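Unit 2: Threaded fasteners and surface wear
Tutor: Brenda Tunstall

2.1 Terms
The major diameter is measured over the crests of the thread, the minor diameter at the roots. Pitch is the axial distance between adjacent crests. A coarse thread tolerates dirt better than a fine one.

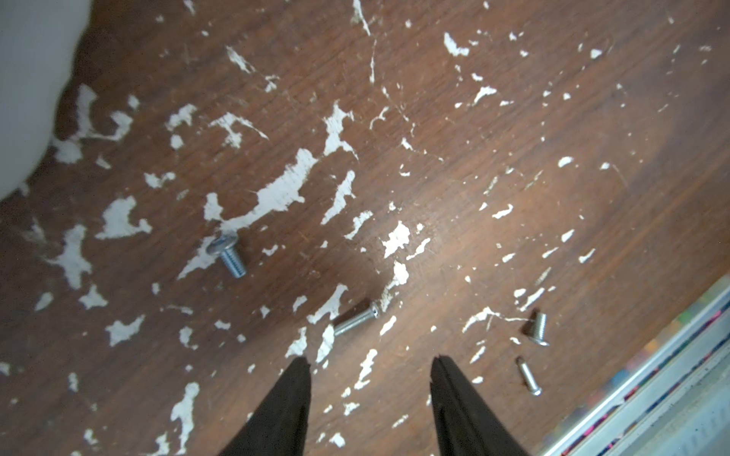

2.2 Bench surfaces
Laminate fails first where hardware is dropped or dragged. Once the top layer is chipped, moisture reaches the core and the chip spreads. Record the largest chip in each square of the grid.
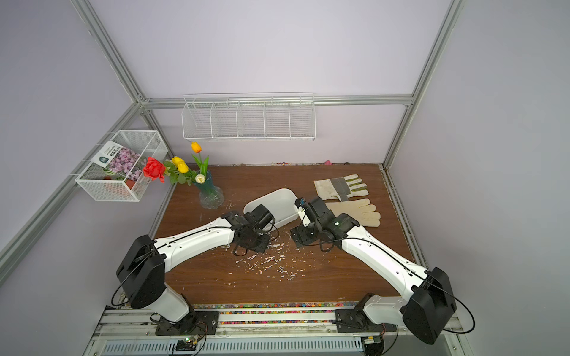 Squares on the edge of the grid are scored at half weight. Hand in sheet 16 in January.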